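Fogh gripper kit, two months in with our robotics club

I've been helping out at our after-school robotics club since May, and this is the kit the kids fight over. Akua Atinga talked me into it — she'd used one with her own team — and I'm so glad she did! Assembly took us 2 meetings, mostly because the bolt bag isn't labeled (come on, Fogh). The wrist camera was easy to set up and the kids love watching the feed.

We're using it for a cloth pickup project, and soft stuff is hard!

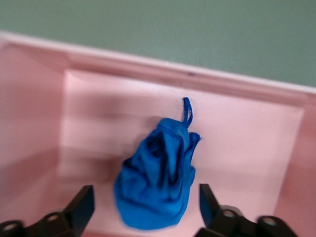 Start with the fingers wide and lower them slowly, or you'll spend all afternoon fiddling with the close setting. The manual skips this completely. My other gripe is the cable, way too short for our tables. Still, for a beginner club I'd buy it again — just order spare bolts with it.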